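Getting paint-grade white shelves clean (and keeping them that way)

Posted June 9, 2026 by Brittany Cormier

Quick one, been meaning to write this up since March. White shelving, the cubby sort. Looks lovely for a fortnight then goes grey along every front edge and you wonder why you bothered.

What I do now.

Empty it first. All of it. Dusting round things just makes a tide line.

Top row down, always. Dry cloth before any wet cloth, otherwise you are making paste in the corners. An old soft paintbrush gets into the joins, 28 mm or so, nothing stiff.

Then warm water, one drop of washing-up liquid, cloth wrung out till it hardly feels damp. Edges are the weak spot on flat panels, water gets in at the seams and they swell and thats that. Dry each one as you go.

Scuffs: bicarb on a damp fingertip, tiny circles. Pencil marks, ordinary rubber. Felt tip, try the liquid again before anything stronger. No cream cleaner, it leaves it dull and the dull bit catches more dirt.

Angled cubbies, the diamond sort, collect fluff right down in the point. Cotton bud, or the corner of a cloth over a blunt knife. Fruit is fine in them if you check underneath. One soft apple will stain a white panel brown in no time.
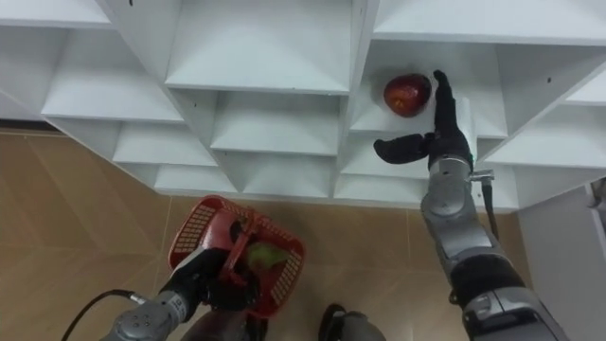
Renji Hirano wrote in to say he lines the fruit ones with baking paper cut to a triangle and swaps it every 12 days, and that a bit of lemon juice shifted an old pear stain after the bicarb gave up. Test a hidden corner first, he says, his went slightly matt.

Good tip that, nicked it.

Yellowing is a differnt thing. Mostly sun or cooking grease. Grease comes off with the soapy water, maybe two goes. Sun doesn't, so turn the unit round if both sides are finished, or shift it along the wall.

On that. Moving a tall one: empty, two people, never drag. Felt pads under the corners. Mine took 4 and cost next to nothing. On tiles wipe the floor first, grit under a pad scratches just the same. And fix it to the wall after, tall units tip, especially if there are kids about.

Leave a small gap behind, about a finger. Stops damp marks on the wall and you can get a duster down there. 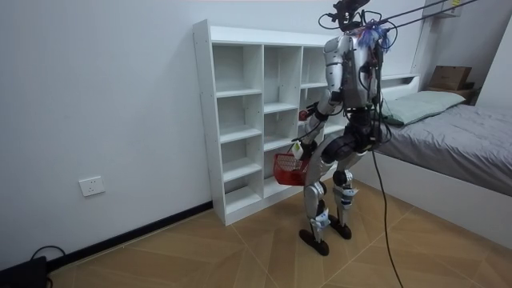
Tall white cubby unit, back against a plain wall.

How often? Dry dust weekly, wet wipe once a month, joins when I remember. Whole unit takes me nearly 65 minutes with the radio on, less if I've kept up.

Next time, drawer runners that stick. Candle stub, basically.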